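Kamside wants its money back, sort of

I own a few shares in Kamside. Not many, the kind of holding that gets you a paper proxy card and a voice on the earnings call telling you your line is muted. So take this as a small investor grumbling over coffee. But I've been grumbling since September and I'd like to get it out of my system.

Kamside, if you haven't followed it, makes plumbing hardware, and for years it did that quietly and well. Then it decided to buy Hviid for $600 million. Hviid makes more or less the same stuff, only with better margins and a nicer catalog. The pitch was that the two together would save $500 million over time, mostly by closing duplicate warehouses. I remember reading that number and thinking, wow, that's a lot of warehouses!

What bothered me then (and still does) is how the deal got paid for. Kamside borrowed $400 million of it, at a rate that looked fine for exactly one quarter. The rest came from new shares, so those of us who already owned the thing got watered down to help pay for it. The board said it had looked at alternatives. One of those was Skunuton, a smaller outfit that was for sale at the same time and would have cost half as much. We never got a real explanation of why it was dropped. There's one sentence in the proxy statement and it says "strategic fit."

Now the company says the savings are running late. The big plant in Cletitz, which was supposed to take over Hviid's valve line, needs new equipment first, and the new equipment needs cash that is going to the lenders. You can see the problem.
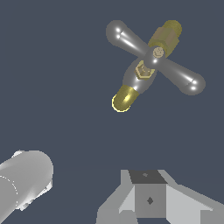 And yet the bonus plan paid out! It's tied to revenue, and of course revenue went up, they bought a whole other company. I could double my household income too if I moved in with the neighbors. Tie the bonus to return on capital, or to earnings per share after the new stock is counted, and the payout would have been close to zero.

So here's what I'd like to see at the next annual meeting. Pay executives on per-share results over at least 3 years. Put the savings target in the annual report every year with the actual figure right beside it, good or bad. And split the chairman and chief executive jobs, because at the moment the person who sold us the deal is also running the meeting where we get to complain about it.

Would I sell? I've thought about it. The old business is still a good one, the dividend hasn't been touched, and the stock is cheap enough now that most of the bad news is probably in it. I'm keeping my shares and voting against the pay plan, and this time I'm mailing the card in early.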